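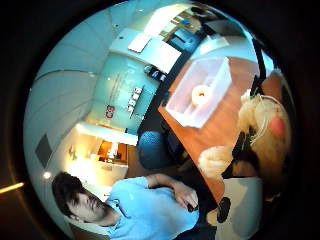 Figure 7.1 Doughnut in an open storage box, on a wooden table.

Chapter 7
Small Faults, Large Bills

The gripper at Brandholm closed on the side of the box at half past three in the morning and would not let go. It had been asked to lift a bread roll. The box was stiff, the roll was soft, and the controller, a Kileck, had been told that anything which pushed back was food. It squeezed until the box split, recorded a successful pick, and moved on to the next box with the remains of the first still hanging from its fingers.

By the time the day shift arrived it had recorded a great many successful picks. The screen showed code 3033, which the manual lists as "advisory". The manual for the Zarnwood conveyor underneath has no entry for bread.

Most people picture a robot failure as something loud. The arm swings, the alarm sounds, somebody jumps back. Such things do happen, and Chapter 9 deals with guards and stop buttons. The faults in this chapter are quieter. The machine does what it was taught, and the trouble lies in the teaching.

Teaching by hand seems the most natural way in the world to go about it. A person does the job while sensors record the movement, the recordings are gathered up, and software works out what they have in common. What they have in common may well include a few things nobody meant to teach.
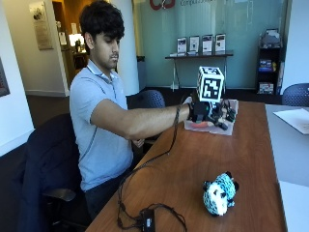

A cable is a good place to start looking. If it is short, the wearer learns within minutes to keep the elbow in and to reach by leaning, and after an hour no longer notices doing so. The recordings notice. A gripper trained on them will come at every object from the same cautious angle, with no cable to worry about and a wall in the way.

Markers bring troubles of their own. A tracking camera that loses sight of a marker must either leave a gap or make a guess, and plenty of software guesses. In the Brandholm recordings the guess was 16 millimetres out at the moment of closing. That is nothing to a loaf. To a finger resting on the rim of a box it is rather a lot.

There had been 200 recordings in the first batch. They were checked by playing them back at four times normal speed, after lunch.
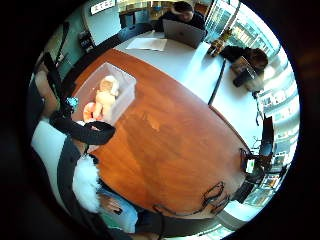 Annick Vasseur objected to that last remark when she read a draft of this chapter. Speed was never the problem, she wrote; you could have watched every one of them at a crawl and passed them all, as the error was in the numbers and the video looked lovely. She would also like it known that the second batch ran to 4000 and had the same fault in it.

She is right, and we shall come back to the second batch in Section 7.3. First we need a way of telling where a fault got in. Section 7.1 follows one bad pick backwards, from the split box to the recording, using the Gilbert log sheet printed inside the back cover. Have a pencil ready. The sheet has a column marked "Cause", and for the time being you should leave it blank.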